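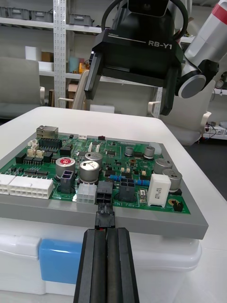

Where we are

Progress report to Prukico, Kermani evaluation. 24/11/2020. Prepared by Ifeoma Obi, with bench notes from Garba Balogun.

Short version: the trial of the Kermani package is running, a bit behind, money okay. No recommendation yet on whether to take the full service. Leaning yes for the plugs, no for the reporting portal.

Reminder of what we're paying for. Kermani is the connector-mating package from Rultel — software, task setup, remote support during working hours, one visit to the Civham bench. We supply boards, harnesses, trays and people. Arms were already ours so no line for them in the budget. The question from your side was whether a shop our size can get useful work out of it without hiring a programmer. That's still the question I'm trying to answer.

Done since the last report

Setup visit happened. Lawal Lawal came out from Rultel and stayed an extra half day, not billed. Most of it went on teaching grip positions for the smaller plugs. The setup guide is out of date in two chapters, and he worked from his own notes, which we've asked for copies of.

Scored trials on the power connectors. 75 attempts logged in total, 20 of them failed to seat. Of the failures, 15 were the plug arriving slightly rotated and stopping on the edge of the housing. The rest we haven't sorted. Garba has the logs and will go thru them once the bench is quieter.

48V side is the better of the two. Black plug, latch on top, easy for an operator to tell at a glance wich way up it's being held. We grip at the rear and come in level with the tray rim, and that approach has stopped changing from week to week. I'd call it settled.

Operator training. Ekene Ogunleye can now start, pause and clear a fault alone. Nneka Babalola can do everything except re-teach a grip. Target was both of them doing everything, so half met. Be generous, two thirds.

Harness work

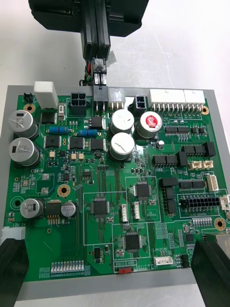 Rultel quoted harness plugs as an add-on and I didn't want to pay for it until we'd tried a few ourselves. So we have. Going in from above, fingers vertical, is the only approach we've kept. Loose wires are the hard part: the red, green and black ones on this harness curl off to the left once the plug is over its gray housing, and on a row of connectors this crowded I want to know where every inch of them goes. Garba wants a clip on the bundle. Ekene wants to turn the whole tray and come at it from the other side. We'll try the clip first, cheaper. Not scoring any of this yet so please don't read the harness work into the numbers further up.

Support

Mixed. Phone is good, you get a person who knows the product. Tickets are slow. Longest wait was 17 days for an answer on grip force limits, and the answer was a link to a page we'd already read. Raised it with Lawal, he agreed it was poor. Has been quicker since then but we've also asked fewer questions.

The portal is the weak spot. Daily summaries come as a PDF, can't be sorted, and a run that gets paused and restarted shows up as two runs. Nneka keeps a spreadsheet by hand in order to have numbers we trust. If Rultel want us on the full service then an export button would go a long way.

Money

Trial fee paid. Spare harnesses came in a little over, trays a little under, comes out even near enough. Nothing spent from contingency. If we take the add-on in February that's a new line and I'll write seperately to ask before signing anything.

Problems and worries

Rotation of the plug in the grip, see above. Main technical issue by a distance. Rultel suggest different finger pads, on loan, no charge. Waiting on delivery.

Mix-ups between the power inputs. The board family we run has more than one voltage and we want the operator to confirm the input label before each batch. Kermani has a confirm step but it's buried in settings and turns itself off after an update. Reported. Ekene has taped a note to the monitor in the meantime.

Bench time. We share the space at Civham and lost several afternoons to other work. Have asked for fixed mornings, no reply yet.

Next

Fit the loaner pads and repeat the power connector trials, same count as before so the two sets can sit side by side.

Clip test on the harness. Then decide if it's worth scoring.

Nneka to finish re-teach training, by phone with Lawal if he can't travel.

Get a written price for the service without the portal. Asked twice, will ask again this week.

Next report in February, with a recommendation either way. Call me if you need the logs sooner — they're messy but they exist.

Ifeoma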